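27 July 2018

Indigo vat, second week. The vat is alive again!! Lifted the lid first thing and there was the coppery skin on top, a proper purple flower of bubbles in the middle, and underneath it that clear yellow-green I'd given up on seeing before August. pH strip says 9 and a bit. Smell is much better too, more hay than drain.

What changed since my last entry: Rahel said to stop feeding it and just keep it warm, so I did. No bran, no madder, lid on, old quilt wrapped round the bucket, heater belt on low overnight. I had been fussing with it twice a day and stirring far too hard. Lesson for me, and please hold me to it: **stir along the wall, slowly, one direction, stop before it froths.**

Test strips, all from the Clonmont wool (the 2-ply, scoured on Monday's method, i.e. the long soak and no agitation):

- Strip A, one dip, five minutes. Pale sky, a bit green at the tip where it touched the side.
- Strip B, three dips, five minutes each with a good airing between. Lovely mid blue, very even.
- Strip C, six dips. Deep, almost the color of new jeans, and it still hardly rubs off on a white cloth!
- Strip D, one long dip of thirty minutes. Darker than A but patchy. Not worth it.

So many short dips wins by a mile over one long one. I know Sigrun has been saying this for a year and I owe her a coffee.

Weights for the record: 200 g dry wool into the main bath, 50 g held back undyed so we have something to compare against later. The cone label reads lot 3594, and Jitendra, if you order more, please ask for that same lot, the one before it took up color so differently that I thought I'd mixed up my notes.

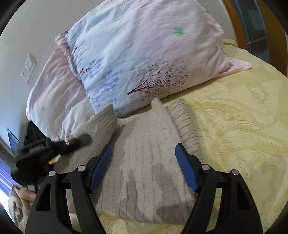

The cotton is a different story. I put in a skein of the Borilell thread straight after strip C and it came out a sad gray-blue that mostly rinsed away. I'm nearly sure it's the scour. Wool I only need to soak, but this cotton had a slippery finish on it and the rinse water beaded up on the first wetting, and I went ahead anyway out of pure impatience. Next skein gets a real boil with soda ash, two hours, and if the water comes out tea-brown I'll do it again.

Chi-keung asked whether we could overdye the weld yellows to get green. Yes! Tried it on two scraps at the end of the session, when the vat was getting tired, and a single weak dip over strong weld gives the best leaf green I've had out of this room. Going the other way (blue first, then weld) works too but comes out duller, and the alum mordant step seems to knock the blue back a little. Scraps are pinned on the board by the sink, weld-first on the left.

Light test: half of each strip is under card on the south windowsill. Will uncover when I'm back from Clunddale. Please don't move them, Ching-wen, even if you need the sill for the seedlings, there's space on the other one.

Recipe card 347 in the box is wrong, by the way. It has the lime at double what we use now. I've crossed it out in pencil and written the new amount beside it, but somebody with better handwriting should copy it out fresh.

To do before the next dip:

- [ ] Rest the vat two full days, lid on
- [ ] Small feed of bran, cooked and cooled, *then leave it alone*
- [ ] Scour cotton properly
- [ ] Find the long rinse bucket (did it go to Niven with the loom parts?)
- [ ] New pH strips, down to the last few
- [ ] Try strip C's schedule on the silk noil

Really want to see that silk. If it takes the six dips the way the wool did I'm going to want a whole scarf's worth, and Rahel says she has enough noil in her cupboard to share. Gloves are drying on the tap, the left one has a hole in the thumb, and yes, my thumb is blue.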